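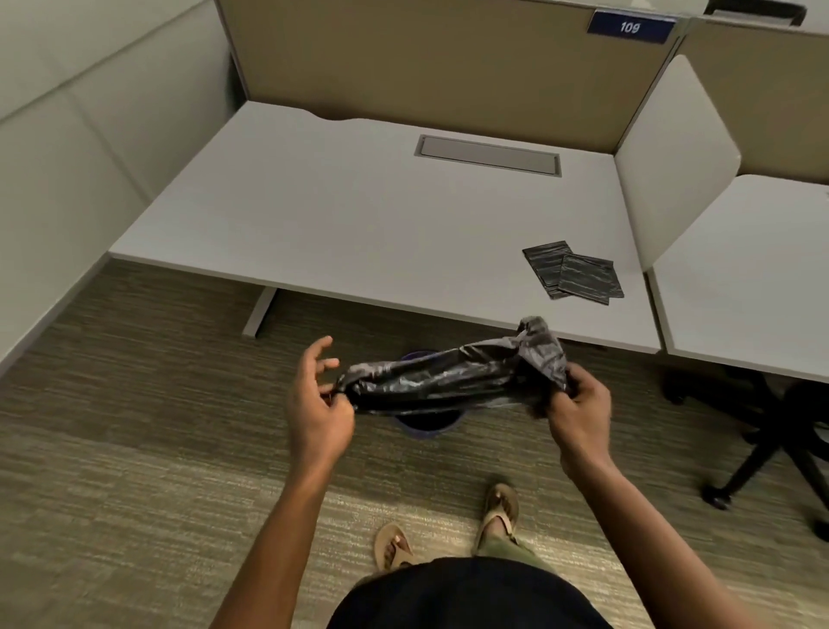 동아리 소개

Gistbridge 로봇 동아리는 사무실과 교실에서 매일 반복되는 손일을 로봇에게 가르치는 학생 모임입니다. 휴지통 봉투 갈기, 책상 닦기, 의자 밀어 넣기, 전선 정리 같은 일을 다룹니다. 로봇을 조립하는 시간보다 사람이 일하는 방식을 관찰하고 기록하고 다시 나누어 보는 시간이 깁니다. 납땜이나 기계 가공을 주로 하고 싶은 학생에게는 옆 건물의 제작 동아리를 권합니다.

현재 회원은 16명이고 학년 구분 없이 활동합니다. 지도교사는 피르민 암만(Pirmin Ammann) 선생님이며, 소프트웨어 쪽은 졸업생 루퍼트 마르티(Rupert Marti) 씨가 돕고 있습니다. 활동 언어는 한국어이고, 대회 문서만 영어로 씁니다.

시작

처음에는 선 따라가기 대회를 준비하는 작은 모임이었습니다. 두 해 동안 같은 종목에 나갔고, 두 번째 해에 예선을 통과했습니다. 그 뒤 회원들이 다른 과제를 해 보자고 해서 생활 작업 종목이 있는 Gredama 학생 로봇 대회로 방향을 바꾸었습니다. 이때 첫 과제로 고른 것이 휴지통 봉투 갈기였습니다. 준비물이 싸고 어디서나 연습할 수 있다는 것이 이유였는데, 막상 해 보니 일 년이 넘게 걸리는 과제가 되었습니다.

얇은 비닐은 잡을 때마다 모양이 달라집니다. 상자나 컵은 위치와 방향만 알면 집을 수 있지만, 봉투는 어디가 입구인지부터 찾아야 합니다. 입구를 벌리고, 통의 테두리에 걸치고, 안쪽으로 밀어 넣는 동작이 사람마다 다르다는 점도 기록을 모으면서 알게 되었습니다.

하는 일

활동은 기록, 표시, 학습의 세 조로 나뉩니다.

기록조는 작업하는 사람의 눈높이에서 두 손이 보이도록 영상을 찍습니다. 같은 작업을 자리와 사람을 바꾸어 가며 반복합니다. 책상 높이, 바닥 무늬, 조명이 달라지면 결과도 달라지므로 한 장소에서만 찍은 기록은 따로 묶어 둡니다. 작업자는 평소 하던 대로 합니다. 천천히 하거나 동작을 크게 하라는 요청은 하지 않습니다.

표시조는 영상을 동작 단위로 자르고 이름을 붙입니다. 봉투 펴기, 입구 벌리기, 테두리에 걸치기, 밀어 넣기, 가장자리 정리가 현재 쓰는 구분입니다. 한 기록을 2명이 따로 표시한 뒤 서로 맞추어 보고, 경계가 다르면 모여서 다시 봅니다. 봉투 갈기 기록은 지금까지 636건을 정리했습니다.

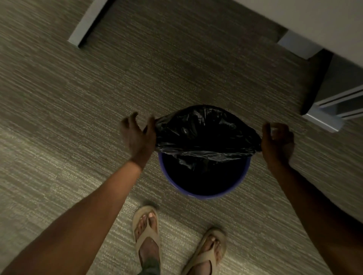

휴지통 입구 위에서 검은 봉투를 양손으로 당겨 잡은 모습

학습조는 정리된 기록으로 모델을 훈련하고 동아리의 양팔 로봇 ‘Tostetti’에서 시험합니다. Tostetti는 탁상형이라 바닥에 놓인 휴지통에는 팔이 닿지 않습니다. 그래서 시험할 때는 낮은 받침대 위에 통을 올려 놓습니다. 입구 벌리기까지는 비교적 안정적으로 하고, 테두리에 걸치는 단계에서 가장 많이 실패합니다. 한쪽을 걸고 나서 반대쪽을 당기면 먼저 건 쪽이 빠지는 경우가 많습니다. 실패한 시험도 지우지 않고 원인을 적어 보관합니다.

한 해 일정

학기 초에는 신입 회원 교육을 합니다. 촬영 장비 다루기, 파일 이름 규칙, 표시 프로그램 사용법을 배우고, 선배 회원과 짝을 지어 기록 한 묶음을 처음부터 끝까지 처리합니다. 여름에는 새 작업을 정하고 장소를 구합니다. 가을부터는 대회 규정에 맞추어 시험을 반복합니다. 2월에는 한 해의 결과를 모아 교내 발표회를 열며, 학부모와 다른 학교 학생도 참석할 수 있습니다.

정기 모임은 방과 후 오후 4시 30분에 시작합니다. 대회 직전을 제외하면 저녁 7시 전에 마칩니다.

참여한 대회

Gredama 학생 로봇 대회 생활 작업 부문에는 지금까지 3회 출전했습니다. 첫 출전 때는 조명 차이로 카메라가 통의 테두리를 찾지 못해 점수를 얻지 못했습니다. 다음 해에는 펴기와 벌리기 단계를 마쳐 부분 점수를 받았습니다. 가장 최근 대회에서는 본선에 올라 기록 문서 부문 장려상을 받았습니다. 심사평에는 실패 사례 분류가 자세하다는 내용이 있었습니다.

다음 과제는 수건 접기와 봉투 갈기 중 후반부 동작입니다. 두 과제를 함께 할지는 회원 수를 보고 정합니다.

기록의 관리

촬영은 사전에 동의한 사람만 참여합니다. 얼굴이 나온 부분은 삭제하고, 화면에 이름이나 연락처가 들어가면 그 기록은 쓰지 않습니다. 참여자는 언제든 자신의 기록을 빼 달라고 요청할 수 있습니다. 원본은 학교 안 저장 장치에 두고 외부 서비스에는 올리지 않습니다. 다른 학교에서 요청하면 암만 선생님의 확인을 거쳐 표시 자료만 제공합니다.

후원

부품 업체 Baumgartner에서 Tostetti의 손가락 부품과 케이블을 지원하고 있습니다. 봉투와 휴지통 같은 소모품은 동아리 예산으로 구입합니다. 연습에 쓴 봉투는 찢어지지 않았으면 다시 접어서 씁니다.

가입 안내

프로그래밍 경험은 필요하지 않습니다. 신입 회원은 첫 학기에 기록조와 표시조를 모두 경험하고, 다음 학기에 희망하는 조를 정합니다. 학습조를 희망하면 마르티 씨가 진행하는 파이썬 기초 과정을 먼저 들어야 합니다. 모임에 자주 빠지면 짝을 이룬 회원의 작업도 늦어지므로 결석할 때는 전날까지 알려 주시기 바랍니다.

가입 신청서는 동아리실 앞 게시판 아래에 있습니다. 작성한 신청서는 암만 선생님께 직접 제출하면 됩니다. 신청 전에 모임을 한 번 참관할 수 있고, 참관은 따로 예약하지 않아도 됩니다.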